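4.3 Suture pad runs: rules for the bench

Applies to all two-arm runs on the Lunder bench, supervised or not. Read 4.1 (E-stop) first.

1. Log in at the Zurkent console. Own account, no shared logins.
2. Check instrument life counter. Limit is 37 runs per instrument. At 37, swap it, tag it, bin it.
3. Force cap to 7 N, both arms. Do not raise it to finish a stitch.
4. Fresh pad, clamped both ends. Pull test by hand before arms come in.
5. One operator on the E-stop the whole run. No phone.

CAUTION: hands out of the work area whenever the arms are live. Paused counts as live.

6. Tie interrupted stitches left to right. Tie off each one before starting the next.
7. During the tie, keep both jaws in view. Lose sight of one, pause. 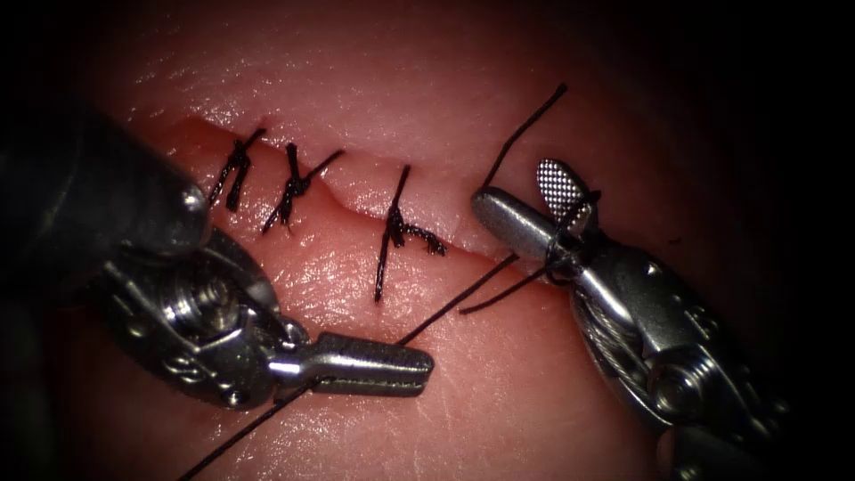

Pieter Groen would add that a tight thread between two arms is a load even with both arms stopped, so slack it off before hitting pause, not after. He wants this in the checklist by February. Agreed, see step 8.

8. Before any pause: slack the thread, then hold. Exception: emergency. Then just hit the stop.
9. Thread snagged on a wrist or cable? Stop, power down, cut it by hand. Never pull it free with the other arm.
10. Save the log before you reset. A reset wipes teh buffer.

Note: an aborted run still counts toward the 37.

Note: needle count in and out, every run. Sheet is by the door, Helenier form, both colums filled in.

Calibration is Tuesday, before first run. See 4.4.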